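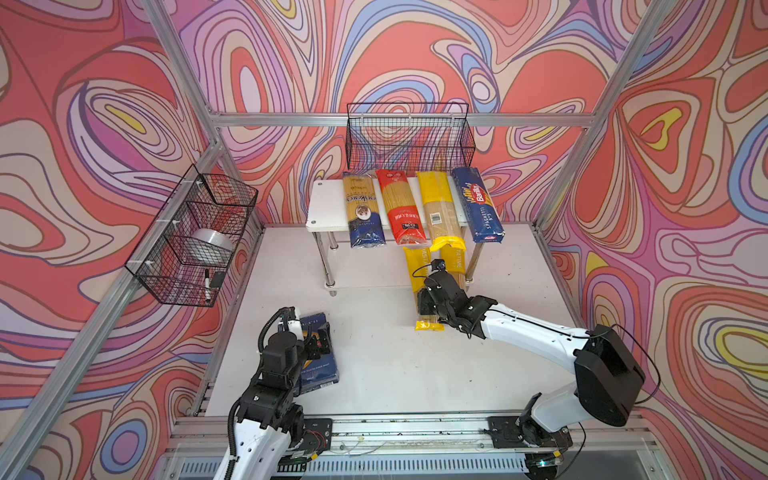
What has the grant paid for in this reporting period?

It has paid for replacement gripper parts, cabling, a set of test groceries and the workshop hours needed to run the student team's shelf-stocking task. Spending in the period came to £3,429, all of it within the headings agreed with the Prutov Fund.

Project: Skuvier student robotics team
Host: Ağca Technical College
Report: number 3, covering the period to the end of July

Status against plan

Work package 1 (cell build and safety checks) is closed. Work package 2 (shelf stocking with packaged food) is in progress and is the main subject of this report. Work package 3 (competition entry) has started on paper only.

The competition task is a simple one to state. Packets lie flat on a bench. The two arms must pick them up and stand them in a row on a small shelf, leaning against the back edge of the top board. A packet that falls forward within the scoring interval doesn't count. The rules allow either arm to place, and they allow one arm to hand a packet to the other.

The team chose dried spaghetti as the test item. It is long, fairly stiff along its length and awkward to hold at either end. The film also differs between makers. Some bags are clear and shiny, with the pasta showing through, and some are printed in solid colour. The mixed row now in use includes a blue Barilla packet, a red one with a clear window and a mostly clear one, with yellow bags and a navy packet worked from the bench.

Technical progress

Both arms are mounted on the rail along the front of the cell, and either can work from its own side of the bench. Calibration of the cameras on the grippers was repeated twice in the period, once after the cable change and once after a knock to the left mount. The procedure is now written up and a first-year student can follow it without help.

Grasp position was the largest single source of failures at the start of the period. The early method took the packet near one end, so that it could be set down upright without turning the wrist too far. The bag sagged and swung, and the lower end caught the front of the shelf. The team now grips near the middle of the bag. The wrist has to turn further, but the packet stays straight during the lift. Failures at the shelf edge have dropped enough that they are no longer logged as a separate class.

Clear film remains a problem. The vision model finds the printed parts of a packet reliably and the clear parts poorly, and on a bag with a large window it tends to report a packet shorter than the real one. The grasp point then lands off centre. Matt spray on the bags cured this at once, but the competition rules forbid treating the items, so the result was noted and the spray put away. More training data for clear bags is being recorded instead.

Two-arm timing has been moved into Drikusard, the sequencing tool supplied under the original grant. Each arm reserves the space above the shelf before entering it, and the other waits. It is slow. A waiting arm currently holds still over its own packet when it could be closing on it, and the students have been asked to split the reservation into a pick stage and a place stage.

Recorded runs

The target for work package 2 is 2,000 recorded runs with operator notes. The target will be missed if recording continues at its present rate. Sessions are limited to Wednesday afternoons by the workshop timetable, and part of each session is lost to start-up checks. The college has agreed in principle to a morning slot from September. Subject to that, the target date moves to the end of November.

Notes attached to the early runs are of uneven quality. Several say only "dropped". The log sheet has been changed so that the operator must record the packet, the arm and the stage at which the run failed.

Faults and downtime

The gripper on the left arm lost grip force and was stripped and rebuilt by the students under supervision. The cause was a worn drive part, replaced from grant funds. A loose connector on the right arm stopped work for one session. Cable runs near the mounting plates are still untidy and will be clipped before the next safety inspection.

Student participation

The team meets as an open club. Attendance fell in the exam weeks and recovered afterwards. Members rotate between operating, vision, and mechanical work, and the rotation has cost some speed in each area. The college wishes to keep it, as the grant terms give training priority over the competition result.

Changes requested

1. Approval to move the end date of work package 2 to the end of November, with no added cost.
2. Approval to move unspent travel money to consumables. Packets split after repeated handling and have to be replaced, and this was under-budgeted.

Next period

Split the space reservation in Drikusard and measure the change in cycle time.
Complete the clear-film recordings and retrain the vision model.
Begin trials of the hand-over between arms, at reduced speed.
Submit the competition registration and the draft safety file.

Spending receipts and the full run log are held by the college and will be sent to the Prutov Fund on request.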